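Storing and ripening whole fruit: frequently asked questions
November
By Dayana Quezada

Which container should I use on the worktop?

A wide, shallow bowl or basin that lets the fruit sit in one layer. Depth is less useful than floor area. In a deep bowl the bottom fruit carries the weight of everything above it, and bruises start there first. Stainless steel, glazed pottery and glass all work. Unlined wicker marks soft skins.

Does a metal basin affect the flavour?

No, provided the fruit is whole and the skin is sound. Cut citrus is a separate matter. Keep it covered, in glass or plastic, in the fridge. Faint scratches on the floor of a steel basin are harmless, but dry them properly after washing -- juice residue collects in them.

Can mangoes, plums and oranges share a container?

For a day or two, yes. Mangoes and plums give off ethylene as they ripen and will speed each other up. Oranges do not ripen further after picking, so they gain nothing from the company and can pick up mould from a split plum. If you are holding fruit for longer, move the oranges out.

How do I tell whether a green mango is ready?

Colour is a poor guide. Several varieties stay green when fully ripe. Press gently near the stem end with the flat of the thumb. A ripe mango yields slightly and smells sweet at that end. A hard one with no smell needs more time at room temperature. Do not refrigerate a mango until it has softened.

Should stems be left on?

Yes. A pulled stem leaves an open wound. If a stem is long enough to press into a neighbouring fruit, trim it with scissors and leave a short stub.

Do I wash the fruit before it goes in?

Wash it just before eating. Water held around the stem end encourages rot. If the fruit arrives dusty, wipe it with a dry cloth.

What is the bloom on a dark plum?

A natural wax. It rubs off with handling, and the skin underneath is glossy. A plum without bloom is safe to eat but loses moisture a little faster.

How much fruit goes into one basin?

We work to a single layer with gaps. For small households, 600 g of plums is a sensible upper limit unless they are to be cooked. Check the basin daily and take out anything split, leaking or soft on one side. 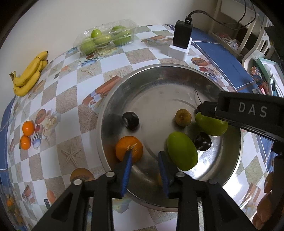

Dayana Quezada
Household stores editor, Anden

How should a mixed basin be arranged?

Put the large fruit down first. Two green mangoes leave enough space between them for a plum, as in the basin shown, and smaller fruit can go wherever the floor is still bare. Keep heavy fruit from resting on plums.

Is a tablecloth under the basin a good idea?

A cloth stops a metal base from sliding and protects the table. Lift the basin when you wipe down, as damp gets trapped underneath.

How often should the basin be washed?

Whenever it is emptied, and at once after a leak. Use hot water and washing-up liquid, and go along the underside of the rolled rim with a brush.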